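Kitchen storage > Jars, tubs and tins

Decanting oats and the like: worth the faff?

molby_mum
Right, I've had enough of half-open packets falling on my head every time I open the cupboard. Thinking of putting the lot into glass jars. Ostora do a set with screw lids, 240 for the big box, which made me wince a bit. Does anyone keep theirs out on the worktop, or does it just end up looking cluttered?

teapot_tilda
Do it! I keep one out on the marble-look top next to the shelving, gold lid, label stuck on the lid so I can tell what's what from above (I'm tall, it works for me). The pale stuff looks lovely through the glass, all sort of golden.
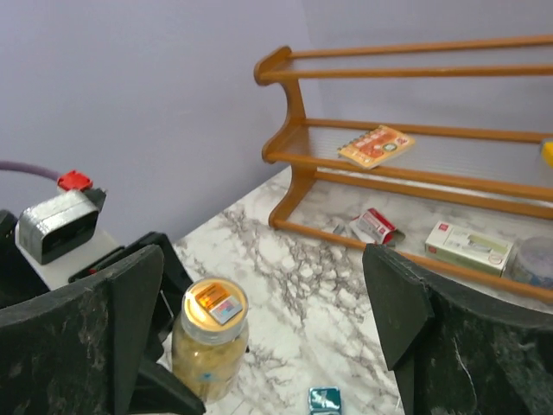
Marwat64
Labels on lids are a menace. You open two jars at once, put the wrong lid back, and then you've got semolina in the crumble. Stick them on the glass.

teapot_tilda
Only if you open two at once!! But fair enough, I did once put breadcrumbs on my porridge.

gravyboat
I'm with Marwat64. Also, light isn't great for oats or anything with bran in it. Mine went stale by March and I've had them in a dark cupboard ever since, in the packet, with a peg. Cost me nothing.

molby_mum
Pegs are what I've got now, gravyboat, and they ping off.

Marwat64
Try Misier clips, they grip much better. Or buy one jar first and see if you get on with it before you spend 240.

molby_mum
One jar it is then. Label on the glass AND the lid, to keep the peace.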